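発表者用原稿「学校給食用食器の更新と保管に関する自治体の取り組み」

**使用上の注意**:太字の見出しはスライドの題名に対応する。〔 〕内は進行上の覚書であり、読み上げない。質疑は最後にまとめて受ける。

## 1 開会のご挨拶

本日はお集まりいただき、誠にありがとうございます。ナストデール町教育部給食課を代表いたしまして、学校給食で使用する食器の更新計画と、その保管および記録の方法についてご報告申し上げます。

本報告は、同課のシャグフタ・ハシュミ(Shagufta Hashmi)が中心となって取りまとめた内部資料に基づくものです。ハシュミは本日、別の会議に出席しておりますため、代わって私が説明いたします。献立や食材の調達につきましては担当が異なりますので、本日は食器に関する事項に限ってお話しいたします。

〔配布資料は二種類。表紙の色が異なるので、受付で両方が渡っているか確認する。〕

## 2 町の給食の沿革

ナストデール町で学校における食事の提供が記録に現れますのは、1897年のことでございます。当時の町会の議事録に、冬季に遠方から通う児童へ汁物を出すため、学校の一室に炉を設けることを認める旨の記載がございます。食器についての定めはなく、児童が各自の椀を家から持参していたものと考えられます。

その後、町が食器を備えるようになりましたが、購入の時期や数量を継続して記した帳簿は残っておりません。各校がそれぞれの判断で買い足しを行ったため、同じ学校の中でも大きさの異なる椀が併用されておりました。配膳の際に盛り付けの量がそろわないという指摘は、古い学校日誌にも繰り返し見られます。

〔日誌の写しを映す。字が小さいため、該当の二行のみ読み上げる。〕

## 3 現行の体制

現在、町内の給食はフリルキス共同調理場で一括して調理し、各校へ配送しております。食器も同調理場で洗浄と消毒を行い、専用のかごに収めて翌朝の配送に備えます。対象となる児童生徒および教職員は、合わせて941名でございます。

食器の所有は町、日常の管理は調理場、校内での取り扱いは各校という分担になっております。この分担は要綱に明記されておりますが、破損が生じた際の報告先につきましては、昨年度まで調理場と教育部の双方に読める表現となっておりました。実際に、同じ破損が重ねて報告された例、どちらにも報告が届かなかった例がございました。

このため、要綱の該当条文を改め、報告先を調理場に統一いたしました。教育部には、調理場から月ごとにまとめた報告が上がります。様式は一枚に収め、品目、区分、発見した場所、処置の四欄のみといたしました。
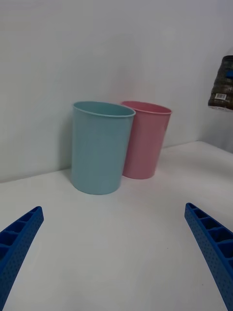

様式を簡略にしたことで、記入の漏れは減少しております。一方、区分の欄については、学校ごとに判断の違いが残っております。縁の小さな欠けを「破損」とするか「傷」とするか、表面のくすみを「変色」に含めるかといった点でございます。これにつきましては、後ほど判定基準の項で改めてご説明いたします。

〔ここまでで予定時間の三分の一。遅れている場合は第4項の前半を省く。〕

## 4 更新計画の考え方

これまでの更新は、使えなくなったものを都度補充する方式でございました。支出が少額で済む年もありますが、複数の学校で傷みが重なりますと、年度の途中で予算の補正をお願いすることになります。議会からも、見通しを立てた執行を求めるご意見をいただいておりました。

新しい計画では、品目ごとに更新の年度をあらかじめ割り当てます。初年度に汁椀、次年度に飯椀と皿、その翌年度に飲用の器と盆を対象とし、以後はこの順を繰り返します。あわせて調理場に予備として300組を常備し、年度途中の補充はこの予備から行います。

予備の保管場所には、旧ジュルハム分校の教材庫を充てます。調理場から近く、棚をそのまま利用できることが選定の理由でございます。換気の状態については、10月に設備担当が確認を行い、支障がないとの報告を受けております。

なお、低学年の児童が使用する器につきましては、持ちやすさと重さを別に検討いたしました。各校の養護教諭および担任からの聞き取りでは、片手で持ち上げた際に指がかりのよいもの、重ねたあとに抜き取りやすいものを望む声が多く寄せられました。この結果は仕様書の別表に反映しております。

〔別表は配布資料の後半。頁を案内し、めくる時間をとる。〕

## 5 判定基準の統一

先ほど触れました区分の判断について申し上げます。判定基準は、外部の専門機関であるミルザエイ生活用具研究室の助言を受けて作成いたしました。要点は次のとおりです。

- **破損**:口や手が触れる部分に欠け、割れ、または鋭い部分があるもの。直ちに使用を中止する。
- **変形**:平らな台に置いたときにがたつくもの、または重ねたときに隙間が生じるもの。次の回収時に取り替える。
- **変色**:洗浄後も残る着色があるもの。使用は可とし、更新年度に優先して取り替える。
- **傷**:触れて引っかかりを感じない浅いもの。記録のみとする。

判定は、洗浄後の点検時に調理場の職員2名が行います。両名の判断が分かれた場合には、重いほうの区分を採用いたします。校内で異常が見つかったときは、学校側で区分を決めず、他の食器と分けて返却していただくようお願いしております。

各校の先生方からは、児童に食器の扱いをどのように伝えればよいかとのお尋ねもございました。給食当番の手引きに一節を加え、異常に気づいたら先生に渡すこと、自分で直そうとしないことの二点を記載しております。破損を届け出た児童が責められることのないよう、届け出の際に氏名は記録いたしません。

## 6 保管と記録

保管につきましては、品目ごとに棚を定め、入庫の年度を棚札に記します。古い年度のものから払い出すことを原則とし、棚札の書き換えは払い出しを行った職員がその場で行います。以前は事務室に戻ってから台帳に転記しておりましたが、転記までの間に別の払い出しが重なり、残数が合わなくなることがございました。

台帳は紙と電子の両方を維持いたします。電子のみに移行する案もございましたが、調理場の作業区域に端末を持ち込むことは衛生管理上の制約があり、当面は紙の棚札を正とすることといたしました。電子台帳への入力は、毎日の作業終了後に事務担当が行います。

〔例年、この点に質問が多い。端末の防水化は検討中であり、時期は答えない。〕

使用を終えた食器の処分については、材質ごとに分別し、町の契約業者に引き渡します。学校行事や図工の教材として再利用したいとのご要望がある場合は、破損の区分に当たらないものに限り、学校長名の申請により譲渡いたします。譲渡後に食事の用途へ戻すことはできません。

## 7 今後の予定と連絡

年度内に、各校の給食主任を対象とした説明会を開催いたします。内容は判定基準の実習と、返却用の仕分けかごの使い方でございます。会場はフリルキス共同調理場の会議室、開始は午後3時を予定しております。調理場の駐車区画は配送車と共用ですので、なるべく乗り合わせでお越しください。

更新計画の本文、要綱の新旧対照表、報告様式の原本は、教育部の窓口で閲覧いただけます。様式の改善に関するご意見は、給食課まで書面でお寄せください。

〔質疑に移る。予算額に関する質問は財務担当が回答する。退出時に配布資料の余部を回収する。〕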